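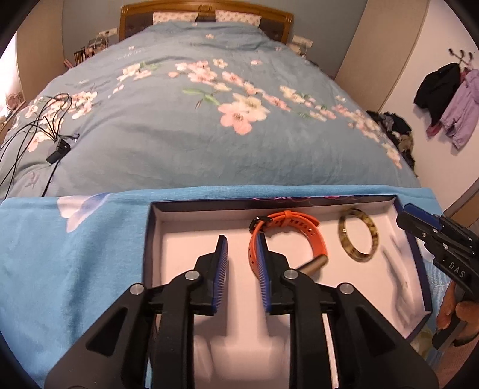

Small things go in a shallow box on the bed, with the cables still to sort.

Buying a Tidying Robot: Plan Before You Pay

By Leidy Ríos
Oct 8, 2023

Print this page | E-mail this page

A home robot with arms is a big purchase, and the arm is only part of the bill. Work out what you want picked up before you look at prices.

Write down the jobs first. Go through one room and list what gets moved every day. Watches, bangles and chargers are small and want narrow jaws with some grip on them. Jackets and bedding are soft and need a longer reach. If your list is mostly laundry, a cheap gripper made for hard objects will disappoint you.

Price the whole kit. My September quote from Prisby was $1049 for the base unit. Spare pads, a second battery and delivery were all extra. Thammasiri includes the pads but charges for setup. Ask for one total in writing.

Count on wear parts. Rubber pads are the first thing to go. Shakuntala Negi, who fits these for Makalari, tells customers to budget $17 a pair and keep 2 pairs in a drawer.

Measure the gaps. Check the space between bed and wall, and how far the door swings. Note where the sockets are too - a charging dock behind a headboard is a nuisance to reach.

Deal with cords before delivery. Thin black cables on a patterned duvet are hard enough for a person to pick apart. Bundle them with a strap or put them in a drawer.

Use a tray. A shallow box with low sides keeps a watch from sliding off the bed, and any lid will do.

Rent if you can. Sirnomell rents by the week and takes the fee off the price if you buy. Try it in your messiest room.

Print this page | E-mail this page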